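Session 7: When a company sells its own subsidiary

Notes to go with the slides. I talk fast in this one (sorry in advance), so please read these before you start on the problem set.

Last session we bought things. Now we sell them, and I think selling is the more interesting half of the course! Our running case is Gastthorpe, a mid-sized footwear group with two subsidiaries: Seteo, which makes walking shoes, and Murín, which makes soles and linings for other brands. Gastthorpe wants out of Murín. The buyer is a private equity firm, Tritex.

1. Why sell a business that makes money?

Murín is profitable. Students always get stuck on this, and I did too the first time I read a case like it. But profit on its own doesn't tell you much. Murín earns a 7 percent return on the capital tied up in it, while Seteo earns 17 percent and could use more cash for new stores. If you ran the group, where would you want your next dollar to go?

There's also the customer problem. Murín sells to brands that compete with Seteo, and some of them don't love handing next season's plans to a rival's parent company.
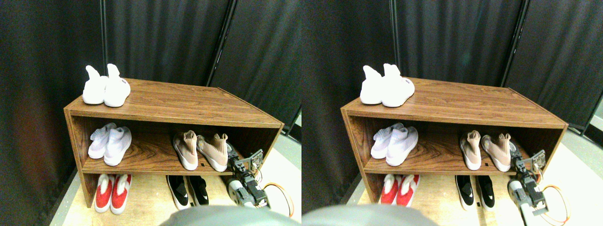 2. What exactly gets sold

Read the deal terms slowly. Tritex buys the shares, so it gets the whole legal entity, and that means the factory lease, the 2,653 open customer orders, the pension promises and any old tax trouble. In an asset deal it could have picked the bits it liked. Expect a long list of warranties from the seller either way (we'll go through a real-length one in December, bring coffee).

Gastthorpe also signs a supply agreement so that Seteo keeps getting its soles for 2 years. Look hard at the price in that agreement. If Seteo pays above market, part of what looks like a great sale price is just Gastthorpe's own money coming back to it.

3. Booking the gain

Gain equals sale proceeds, less the carrying value of the net assets, less selling costs. Goodwill tied to Murín comes out too, and forgetting it is the most common mistake I mark. Show Murín's results as discontinued operations if it counts as a major line of business. I'd say it does, but argue with me if you disagree!

For next time: redo the gain with the supply agreement priced at market, and write half a page on who you think got the better deal.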